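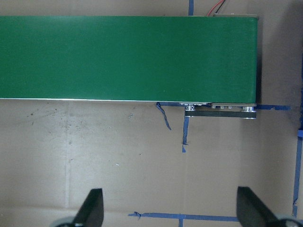
Siltden Building Tenants' Meeting – Minutes

Jan 15, 2021, held by video call

Present: Bumier, Dondeto, Mfaume, the building office, and most of the second-floor studios. The ground-floor print shop sent apologies and a written comment, taken under item 4.

1. Minutes of the November meeting

Accepted with one correction. Under "Freight elevator" the minutes said the inspection had been booked. It had been requested. The office has since booked it and will put the date on the notice board by the stairs.

2. Heating

The office reported that the boiler was serviced before the holidays and that the valve on the north riser was replaced. The north side has been warmer since then. The two end units on the second floor are still cold in the mornings and were logging 57 degrees at the start of the working day last week.

The heating contractor thinks the timer is bringing the north loop on too late. It will be moved one hour earlier as a trial. Tenants on the north side are asked to write down the temperature when they arrive and send it to the office at the end of each week. A cheap thermometer is fine. It should not be set on a windowsill or next to a monitor.

Space heaters came up again. The lease allows oil-filled heaters only, and they have to be plugged straight into the wall. Two power strips were found warm during the November walk-round. The office will send the lease wording to everyone again.

Bumier asked if the gap under the fire door at the north stair could be closed, as most of the draft in that corridor comes from there. The office will ask the door company for a seal that keeps the door's rating. Foam tape should not be used on fire doors, and the piece that is there now will be taken off.

3. Trash and recycling

The hauler's bill for the last quarter came to $639 more than the quarter before. The office went through the bill with the hauler. Most of the extra was for overfilled containers and for two recycling loads turned away with food waste and packing foam in them. The rest was a fuel charge, which is in the contract.

The discussion was long. The main points:

Cardboard has gone up a great deal in the past year with so many deliveries coming to the building. Boxes are going in whole, so the container is full two days after it is emptied.

Packing foam is not recyclable with this hauler. It goes in the regular trash. Mfaume has a supplier that takes clean foam back and will find out if it would take foam from other units.

Several tenants said that the signs on the containers can't be read after dark. The light over the enclosure has been out for some time. The office was not aware of this and will have it replaced.

The gate was left open overnight on several occasions, and bags were dumped in the enclosure by people from outside. A keypad lock was priced at $48 plus fitting. Agreed to go ahead. The code will be sent by text message only and will not be posted.

A weekly pickup for cardboard was also discussed. The hauler's offer would cost more per month, but there would be no overfill charges if the lids close. There was general support for trying it through the spring.

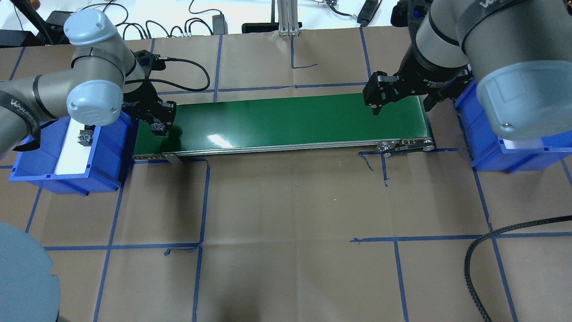 Dondeto was against signing for a second pickup until flattening boxes had been given a fair try, and asked that the cost be split by unit size if it does go ahead. A flat split would mean the small studios paying the same as the large units for far less cardboard. Bumier agreed on the split but wanted the pickup to start right away. It was settled that the office will ask the hauler for a one-month trial with no contract. If the hauler refuses, the question comes back to the next meeting.

Until then all boxes are to be flattened and stacked – not tied – against the back wall of the enclosure if the container is full.

4. Loading dock

The dock is still being used for parking. The office counted 17 cars left there for over an hour between the November meeting and the end of the year. Some of them belong to visitors who have not been told.

Agreed:

The time limit stays at thirty minutes, for loading only.
Tenants expecting a truck should add it to the sheet inside the dock door the day before.
Visitors park on the street side or in the back lot.
The office will repaint the yellow lines once the weather allows.

There was talk of a towing sign. No decision was made, and several people did not like the idea.

The print shop's written comment was read out. It asked for the dock to be kept clear early in the morning, when its paper is delivered. The driver will not wait, and a missed delivery means a second fee.

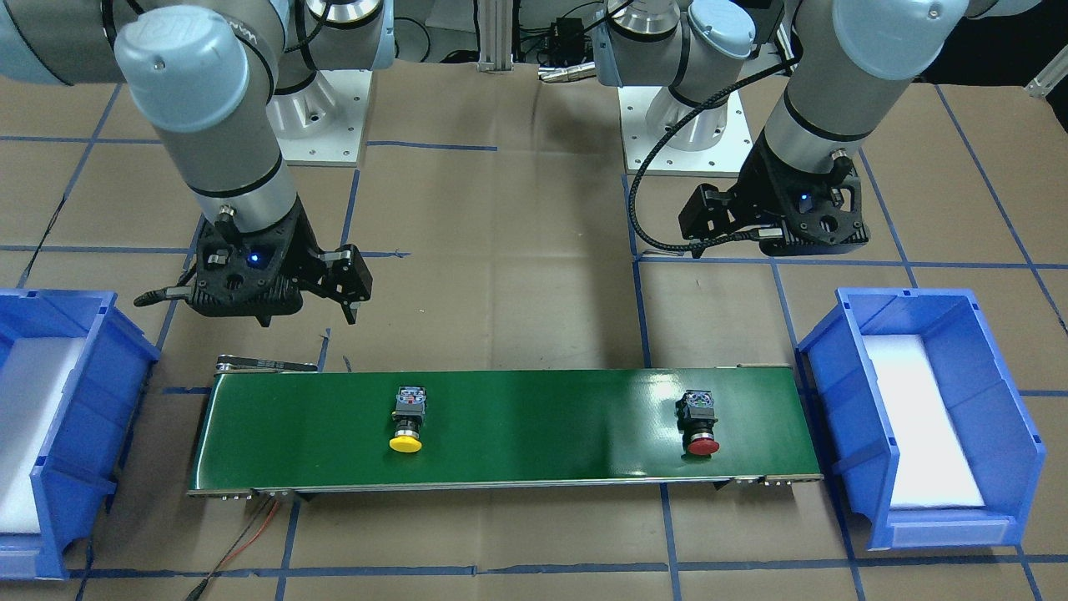 One of the studios replied that early mornings are also the only time its own carrier comes, and that the two trucks can share the dock if the first one backs in to the left. Mfaume has seen this done without trouble. The office will talk to both carriers and write the arrangement on the dock sheet.

5. Shared kitchen

The kitchen remains limited to one person at a time. The refrigerator will be emptied on the last working day of each month, and anything without a name on it will be thrown out. The dishwasher is draining again.

6. Other business

Snow – the plow service will clear the back lot first and the dock second. Salt is in the bin by the side entrance, and anyone may use it.

Mail – packages are being left in the lobby after the office closes. Dondeto offered to take in late packages for the first floor for now.

Keys – units that still have more than one spare front door key should return the extras to the office.

Next meeting: by video call again, on a date to be sent out with the heating results. Items for the agenda should reach the office a week ahead.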